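Workshop Tips: Getting Cleaner Grasp Data From a Kitchen Table

By Fathima Weerakoon

These tips cover the software side of a small food-sorting setup: recording, labeling, and planning grasps on fruit and vegetables. Most of them came out of our work on the Tova planner, and most apply to any two-handed rig.

Start with the clock. If the left and right tools record on separate clocks, fix that before you record anything else. Close both jaws on the same stick at the start of each session and line up the two closing points in the logs. An offset of 16 milliseconds is easy to correct at this stage and hard to find a week later.

Log jaw width in millimeters. Raw encoder counts change when you swap a tool or tighten a screw, and old sessions stop matching new ones. Convert at recording time and save the calibration file with the session.

Name items by what they are and nothing else. "Jujube" is a good label. "Small red fruit left" is a bad one – the position is already in the pose data, and it will be wrong as soon as the fruit moves.

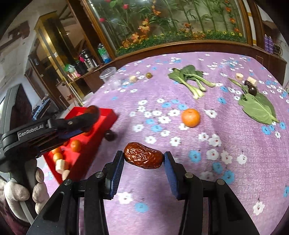
Filed under: Perception and Grasping

Wrinkled, glossy fruit gives depth software trouble. A dried jujube throws small highlights, and the point cloud comes back with holes. Fill holes only inside the object mask. If you fill across the whole image, the fruit grows a skirt where it meets the cloth.

Test segmentation on a patterned tablecloth before you trust it. Small printed flowers are a fair test, as a weak model will mark a few of them as objects. Kasun Gunawardena keeps a set of false detections from flowered cloths and runs every new model against it.

For long items, plan the grasp from the fitted axis. You can take a jujube by its two ends or across the middle, but pick one per task and write it in the task file. Mixed grasps under one label gave us a planner that hesitated between the two.

Treat a leaf as a surface when something is resting on it. Our first planner saw leaf and fruit as one object and tried to lift both.

Give each arm its own keep-out zone over the tray. The rim needs a margin of 6 millimeters in our collision model. At 8 the planner refused fruit close to the side.

Replay every session at half speed before you label it. Stop at each jaw closing and check that the log agrees with the video. Damilola Tamuno wrote a short script that jumps from one closing to the next, and it saves a lot of scrubbing.

Save the planner version in the session header. Do the same for the label list.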